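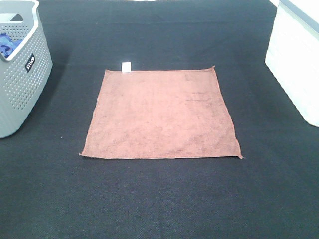

Robot demonstration, also called robot teaching or teaching by showing, is a way of giving a robot a task by having a person move it through the work. The motions are recorded together with camera pictures, and the recordings are later used to train a control program. It is common for jobs that are hard to write out as fixed steps, such as folding towels, sorting laundry and packing soft goods.

Methods

There are two main methods. In hand guiding, the operator holds the arm and pushes it through the motion while the joints are set to move freely. The joint positions are saved many times a second. Hand guiding is easy to learn, but the operator's hands and body can end up in the camera's view, and opening and closing the gripper at the right moment can be awkward.

In remote control, the operator stands or sits away from the arm and steers it with a second device. This may be a smaller copy of the arm, a handheld controller or a pair of gloves. The robot's cameras see only the robot and the work, so the recordings look much like what the robot will see later when it runs alone. The operator has little or no sense of touch in most systems and must judge contact by eye.

Cloth tasks

Cloth is a frequent subject of demonstrations. A towel has no fixed shape, and the same push can leave it in many different positions. Operators usually begin with a cloth laid flat, pick up a corner or an edge, carry it across and let go. Hems and corners matter most, being the parts that show which way the cloth is lying.

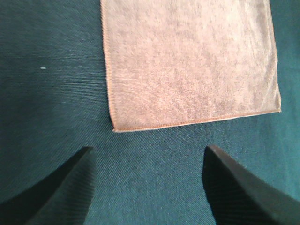
Wrist camera view of a cloth's lower hem and corners, with the gripper fingers open.

A camera at the wrist gives a close view of these parts, while a fixed camera shows the whole work area. The wrist view changes constantly as the arm moves, and at some points in a task it may hold no cloth at all. Such stretches are normally kept in the recording. A program trained only on close views of the cloth may not learn how to travel to it or away from it.

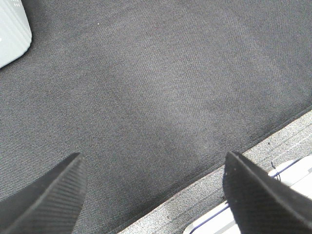 The work surface also affects the result. A dark, dull covering makes a pale cloth easier to pick out and cuts down on glare. A fabric covering gives slightly when fingers press down, which lowers the risk of jamming the gripper against a hard table. Its drawback is that it can shift or be pinched along with the towel.

Grasping a single layer is often the hardest step. Fingers that come in too high close on nothing, and fingers that come in too low may take up two layers or the covering. Once a cloth has been folded, its layers hide one another, and the operator may need to approach from the side or slide a finger under the edge. 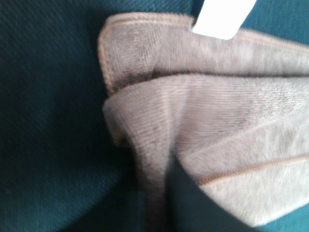 Folded fleece cloth with a stitched hem and a white tag; a gripper finger reaches into the folds.

Recording practice

One full run of a task is called an episode. The Kellulholm towel set, recorded with the Rirno remote control system, has 289 episodes made by 7 operators. The cloth was placed in 12 starting positions. Each episode was marked afterward as complete, partial or failed, and failed runs were stored separately.

The Flemau method, used in some later sets, adds recordings in which the operator starts from a bad grasp and corrects it. These give the program examples of recovery, which are rare in clean runs.

See also

Hand guiding
Ramanauskas gripper
Remote control
Wrist camera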